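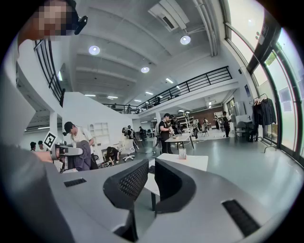

Mesas brancas, corrimão preto e muita gente de pé

21 jan. 2023
Por Kastriot Spahić

Passei a tarde na sala grande da Atia e vim de lá com vontade de mudar a minha casa toda! Já tinha ouvido falar do espaço, mas ninguém me tinha preparado para a luz que ele ganha com tanto branco junto: o pilar, a divisória alta, as mesas, a estante de nichos quadrados. Depois vem o corrimão preto do mezanino, comprido, a riscar a sala de um lado ao outro, e a guarda da escada que desce em curva no canto. Fiquei uns bons minutos só a olhar para essa curva (quem me conhece sabe que tenho uma fraqueza por escadas).

Gosto muito das mesas. Tampo branco, perna escura e mais nada. São daquelas que se arrastam para onde for preciso, e naquela tarde mudaram de sítio umas poucas de vezes. Havia sempre alguém encostado a uma delas, outra pessoa agachada no chão a tratar de qualquer coisa, gente lá em cima no mezanino a ver o movimento. Trabalha-se muito de pé ali, e eu, que passo os dias sentado, cheguei ao fim com as pernas moídas e bem-disposto.

A estante merece um parágrafo só dela. É aberta, encostada à divisória, e resolve uma coisa que me atormenta há anos, que é onde pôr as coisas que não têm lugar. Nicho quadrado! Cada um serve para o que calhar nesse dia, e quando já não serve, esvazia-se e começa-se outra vez. Em casa tenho uma Clovel com portas e juro que metade do que lá está dentro eu já nem sei que tenho. Quando cheguei fui logo medir a parede do corredor: 103 centímetros entre a porta e o radiador. Dá para uma estreita, talvez com duas colunas, se eu tirar de lá o cabide.

E as cadeiras de escritório brancas com rodas? Sempre achei que branco em cadeira era pedir nódoas. Continuo a achar, mas ao lado da divisória fica tão bem que já não me importo. O Rajan, que trabalha lá, diz que um pano húmido ao fim do dia chega perfeitamente. Vou acreditar nele.

Perguntei também pelo custo de mobilar uma coisa parecida em ponto pequeno, só um escritório. Deram-me uma conta de cabeça, cerca de 3000 euros com mesas, estante e duas cadeiras, e eu engoli em seco. Para já fico-me pela estante e por uma mesa em segunda mão, que as de perna escura aparecem bastante, e pinto eu o tampo se for preciso. A tinta ainda está por escolher. Tenho aqui um resto de branco da Cekis, mas é um branco um bocado amarelo e, depois do que vi, quero um branco mesmo branco.

O plano é ter o corredor despachado até março. Primeiro sai o cabide, depois tapo os furos, lixo, pinto, e só então entra a estante. Se alguém aí desse lado tiver uma de nichos quadrados para vender, com menos de um metro de largura, escrevam-me nos comentários, que eu vou buscar!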